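# Pirnar opens service desk for humanoid robots in Britau

Britau, Sep 23, 2023. The firm Pirnar starts today a maintenance service for owners of humanoid robots.

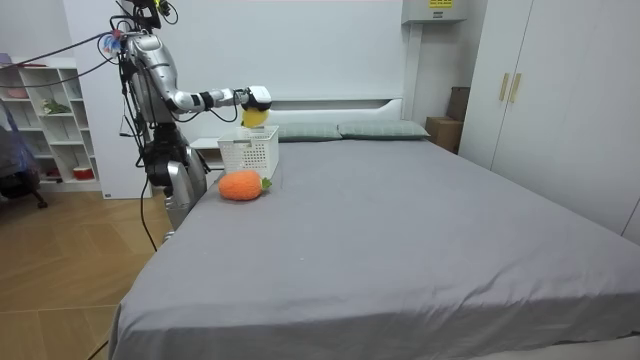

## What the service includes

- Check of the elbow and leg joints after every 500 hours of work
- Cleaning of the hand and test of the grip with soft objects over a basket
- Inspection of all cables, with replacement if the cover is worn

One visit takes 2 hours. The yearly contract costs 364 euros, and spare cables are included in this price. Orders are accepted from now at the Pirnar office in Britau.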